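The blinds are in, finally

22/06/2018

In May I wrote that our new workroom is too bright, and some of you answered that this is a nice problem to have. I agree, but only until three in the afternoon. After this hour the sun came straight to the tables, and we could not read a screen or look at anything white without closing one eye.

So I have spent a good part of this month on roller blinds. I had never bought one in my life. At home I have curtains from the previous tenant and I don't think about them.

The first thing I learned is that you must decide if the blind goes inside the window opening or in front of it. Inside looks tidier, but you lose a little light at the sides in the wrong way, I mean that it comes in as a bright line. In front you cover everything, but then the handle of the window can touch the fabric. I measured each window in three places, top, middle and bottom, as the shop Birnberg advised me, and the numbers were not the same. The biggest difference was 13 mm. It is an old building and I should have expected it.

The second thing was the colour. Nandini Marar, who shares the room with me, wanted dark blue. I wanted white. We took the samples home, brought them back, held them against the glass in the morning and again in the evening, and in the end we chose a pale grey which neither of us had asked for. The dark one made the room sad, and the white one was shining almost as much as the window itself.

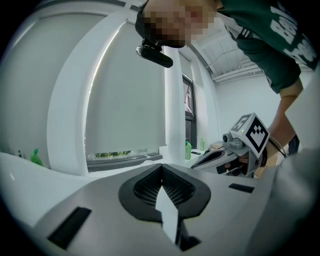

The price was also a surprise. Birnberg asked 4000 for the whole room with fitting, and a smaller shop, Bondarchuk, asked 1000 less for a similar fabric, but without fitting. We took the second offer and Maksym Boiko came with his drill and a ladder. He said it would be one evening. It was two, and on the second one I had to go out for more wall plugs, as the old plaster was crumbling around the first holes. If you do this in an old building, buy the longer plugs from the beginning.

Now about daily use. I pull them down at 11 and leave a narrow gap at the bottom. This I recommend to everybody. With the blind completely closed I feel after an hour that I don't know what time it is, and with the gap there is still a bit of outside. The light in the room is soft and even, and the walls help a lot, being white. I don't need the lamp before evening.

Two things I am not happy with. The chain is too long and knocks on the wall when the window is open behind it. And dust: I can see it already on the upper part of the fabric. The leaflet says to use a soft brush and no water. I have asked the shop if this is really so, and I wait for the answer.

Next I want to do something with the echo. Nandini suggests a carpet and I would prefer felt panels on the wall, so we will probably take samples home again.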